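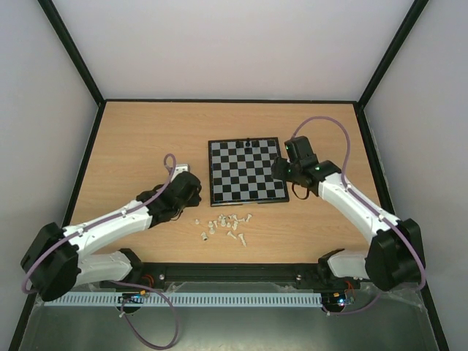 Bernmont Bench Notes
@bernmontbench · 2026-06-11 · 3 min read

We use cookies to remember your settings. Accept / Manage

Thread on bench rules for two-arm tabletop cells. Our sheet is BN-1607, last reworked in January. Posting the parts people keep asking for, in the order they come up in a shift.

Rule one covers what goes on the table before power. Only the objects named on the task card. Tools, mugs and spare screws go on the side bench. If the task card says loose pieces, they are tipped out by hand and left as they fall, some upright, some on their sides. Do not tidy them. A neat row is a different task and needs its own card.

Rule two is cable slack. Each arm needs enough loop at the wrist to reach its furthest pose without pulling tight, and no more. An arch over the work area is allowed. A loop that can drop between the jaws is not. Check it at both ends of travel with the arm moving at the slow setting.

The common mistake is checking slack at home pose only. Cable that looks fine at home can catch on a corner post at full reach. Run the Zidano sweep first — it takes the arms through the outer poses one at a time, never both together.

Rule three, shared space. Either arm may enter the centre of the table. Both may be there at once only if the task card says so and gives a minimum gap between grippers. No gap on the card means one arm waits. We had this as advice for a long while. It became a rule after the Sumel cell bent a finger.

Someone will ask why the gap is on the card and not fixed in software. It is in both places. The software value is the floor and the card may ask for more. It may never ask for less.

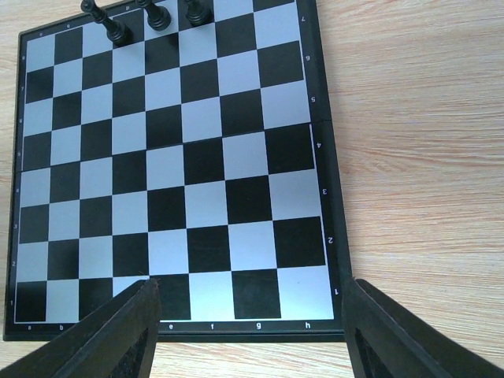
Rule four deals with naming places on the work surface. Pick a reference that belongs to the object and write it down in full. "Front left" is banned on our cards, as it changes with whichever camera you are looking through. Printed marks are better, but check them from the wrist view with the jaws where they will be during the task. On a chessboard the file letters run along the near border, and a finger parked over c and d hides both of them. You can still work it out from b and e. A card should say that a1 is the origin and which side of the board it sits on, so the operator isn't counting squares during a run.

Folding boards get one more line on the card. The two halves may not meet exactly at the seam, so don't measure a grid from one half and stretch it over both. Measure each half. If the offset matters to the grasp, record it. If it doesn't, say so on the card and move on.

Rule five, logging. Every stop gets an entry, including the ones you caused on purpose. Time, arm, pose, reason. The Boyer cell has 1003 entries under the current sheet and I would trust that log over a shorter, cleaner one. "Operator stop" alone is not a reason.

Rule six is the reset. Jaws open, both arms to rest pose, then hands in. Never reach under a raised gripper to stand a fallen piece back up, even with the run paused. Paused is not stopped. This is the rule most often broken by people who know the cell well.

A reply asked if all this is too much for small plastic pieces. The sheet is written for the cell and the cell doesn't change when the object does. The same arms will have something heavier in them next week.

Another asked about rubber pads on the fingers. Allowed, any surface, as long as the part is noted on the card and swapped in pairs. One worn pad and one new pad will turn a small object as the jaws close.

Still open: how to word the rule for mirrored set-ups. We say "left arm" and "right arm" from the fixed camera side. Operators who stand at the back of the cell read it the other way. Current fix is a label on each base. If your sheet does this better, send me the wording.

Next revision will be BN-1699. Rules two and four are getting rewritten, the others stay as they are.

Get Bench Notes by email. Unsubscribe any time.

Recent
Slow setting: what the Zidano sweep checks and what it misses
Finger replacement on the Sumel cell
Task cards: a blank one you can copy
Reading the Boyer stop log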